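The Slow Hands of Clutudwood

By the time the kettle has boiled at the Clutudwood robotics club, somebody has usually already started arguing about fingers. Not their own fingers, mind you (although a few of those have bandages on them) but the ones on the end of the arm, which the students named Runine back in May and have fussed over ever since like a new puppy.

Marcela Zeman has run the club for 4 years, and she is the first to admit that what they do can look like very little from the doorway. "My mother came once and stayed an hour," she told me, laughing. "She said, 'So it picks up a block?' And I said yes, Mama, isn't it wonderful!"

It is rather wonderful, once you've pulled up a chair. There are 22 students on the list this year, and they've split themselves into two teams, Fidby and Smadi, who share the arm and the snacks and not much else. Fidby writes long, careful programs and tests them a line at a time. Smadi would sooner try something and see. Between them they had filled 195 pages of the club logbook when I visited, most of it in pencil, with a good deal of crossing out and one very nice drawing of a duck.

The job this term is sorting blocks by color, and the whole club wants it done before the spring showcase.
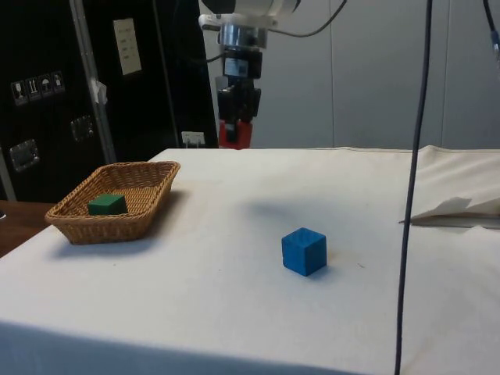 The green cube in the basket and the blue one out on the cloth, with Runine's red fingers overhead.

Marcela lets the teams work out their own mistakes, even when it makes for a long evening, and she keeps a tin of ginger cookies on the shelf for the longest ones. I had two, and stayed well past the time I'd meant to leave.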